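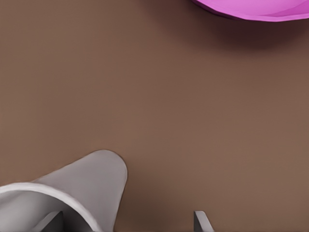
From: Rokeya Mridha
To: home-automation list
Date: 9 May 2026
Subject: Re: Can any of these clear a table yet?

Efa James wrote:
> My mother has trouble with her hands and I have been looking at
> arms that could pick up after meals. The Trokeck sales page says
> "table clearing" as if it were a finished thing. Has anyone on the
> list got one doing it day to day? I don't need it to wash
> anything. Cups and bowls off the table and onto a tray would do.

Efa,

Short answer: no, not day to day, and I would wait before spending money.

We have been working on this job at Lustodetti since September, mostly in simulation. The task is about as small as we could make it. There is a bare brown table, a pink bowl, a white paper cup and a two-finger gripper looking down from above. No cloth, no cutlery, no leftovers. Your mother's table will have all of those.

The bowl is the easier of the two when the whole rim is in view, as one finger goes inside and one outside. When only a bit of the rim shows at the corner of the wrist camera, the arm has to move over and look again before it tries anything. Our older version skipped that step and closed on the edge at a bad angle.

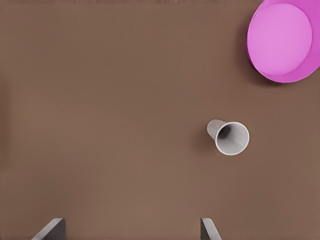
Cups are harder. A paper cup standing up is fine. Lying on its side it can roll, and the wide end and the narrow end need different grips. If the gripper squeezes by the mouth, the rim folds. If it goes for the middle, it has to line up with the way the cup is pointing. In our last batch we ran 100 trials with the cup on its side and 80 ended with the cup on the tray. That sounds good until you think of 12 cups after a family lunch and someone having to stand there for the misses.

The numbers are also from the simulator. Mabli Gape ran the same program on a real arm and did worse, mainly with thin cups. She can give you her figures if you write to her off list.

As for Trokeck, I have not used their arm for this. Ask them whether the demo cups were placed by hand in the same spots each time, and whether there was a person resetting things between tries. Hongmei Lü asked Drultinex the same questions last year and got a straight reply, so it is worth doing.

For now, a light tray with high sides and a cart at table height might help your mother more. I can send the measurements of the one we use here.

Rokeya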